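Ticket 133: Shelving unit, reading corner – boards and divider
Opened by: Eun-seong Sun
Opened: March 21, 2019
Product: Lukent double cubby unit, supplied by Oltex
Status: Open, waiting for parts

The top shelf has dropped slightly on one side since the unit was put up. It rocks when a book is put down on it, and anything round tends to creep towards the divider. I have not taken the small things off it yet as I wanted to log the fault first. 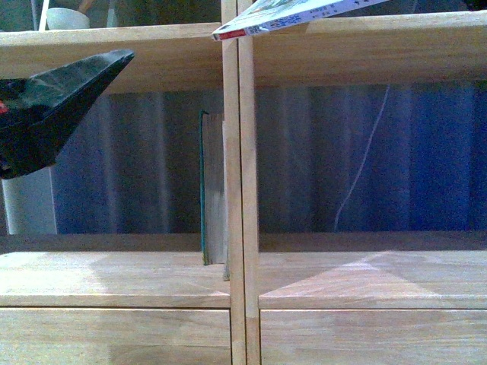
Reading time: 3 minutes

Checked so far:

The divider is two strips side by side with a seam between them. On our other Lukent unit the strips are screwed together from the back. I could find only one screw in this one, near the bottom, and it turned freely. Tightened it by hand. The rocking is less but has not gone.

Put a level on the top shelf. It reads true on the right and dips on the left. The floor is fine, I tried the level there as well.

Oltex replied the same afternoon. They asked whether the shelf pins were the short or the long type. Short, all of them. They say the Lukent should have long pins under the top board and will send a bag of 100, as they don't split them. No charge.

Second check, with one book left standing against the divider on the left-hand side:

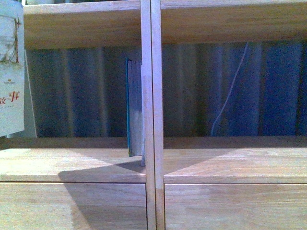

I pushed on the divider from the right and it still gives a little at the top. Yeom suggested wood glue along the seam. I would sooner wait for the pins, because once it is glued we can't take the unit apart to move it.

To do:
Fit long pins when they arrive, top board first.
Put a second screw through the divider from the back.
Check the level again with the books back on.
Keep the big hardbacks off the top shelf until then.

Update: Oltex now say the pins will come in April. Ticket stays open. The old short pins can go in the Sketero tin with the other spares.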